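Frequently Asked Questions: Good Practice at the Two-Arm Laundry Stations
Drangate Shared Workshop – last updated February 14, 2026

Welcome, and thank you for reading before your first booking! We put this page together from the questions that come up most often at inductions. If yours is missing, write to Azra Živković at the front desk and she will either answer it or find the person who can.

Do I need an induction if I have used two-arm stations somewhere else?

Yes, please. We know it can feel like a chore when you have years of experience behind you, but every shop sets its limits and its stop buttons up a little differently. The induction takes 37 minutes if you come having read this page, and it stays good until the following May.

Who is allowed inside the enclosure?

One inducted person at a time, and only with both arms stopped and the station key in that person's pocket. A software pause doesn't count as stopped. If you lean in to fish a sock off the tabletop, that counts as being inside, even if your feet never leave the walkway (we get asked this one a lot).

What should I check before a garment run?

Start at the bottom and work your way up. Look at the mounting plates on the front rail and make sure each one is locked. Then follow each arm's cable with your eyes from one end to the other, and ask yourself where it will go when the arm is stretched as far as your program will take it. A loop needs enough slack for the move, and it must stay clear of hangers, basket rims and anything else it could drag along. Last of all, check that the rack stands firmly and that the hangers you aren't using are on the bar.

Can both arms hold the same piece of clothing?

They can, and for most hanging work they have to. Small items are where people get into trouble, as a pair of briefs leaves very little cloth between one gripper and the other. Our rule is that the arms move at the slow setting whenever they share a garment, and that one of them is named in your program as the leader. Stretch only until the cloth is open enough for the next move. Elastic waistbands pull back harder than you would think, so grip the corner lightly and leave some sag in the fabric.

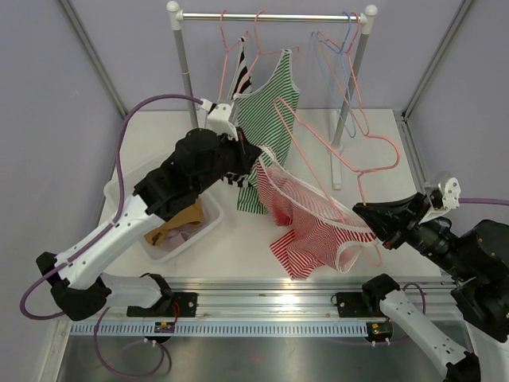
What do I do about a stray hanger?

Stop the run. We realize that's annoying when everything else is going nicely, but wire bends, and a bent hanger can work its way into a gripper. Stop both arms, take the key, lift the hanger away by hand and look it over before it goes back on the bar. Any hanger that no longer sits flat goes in the scrap bin.

Does it matter which clothes I bring?

A little. Clean and dry only, please, with pockets emptied and no pins or loose buttons. Stripes and bright colors are welcome – several of our members like them for seeing how a fold has landed. Keep the pieces waiting their turn in a basket, and place it where neither arm has to pass low over it.

How do I report a near miss?

Fill in form 882, even if nothing was hurt or broken. Two lines will do. Troels Zoëga reads every one of them and will get back to you, and nobody loses booking rights for sending one in. We would much rather have a form over a snagged sleeve than hear about it months later.

Are these rules the same at Standau?

Nearly. Standau uses the same induction and the same form, but its stations are keyed separately, so a Drangate key won't work there. Please return yours to the desk before you travel.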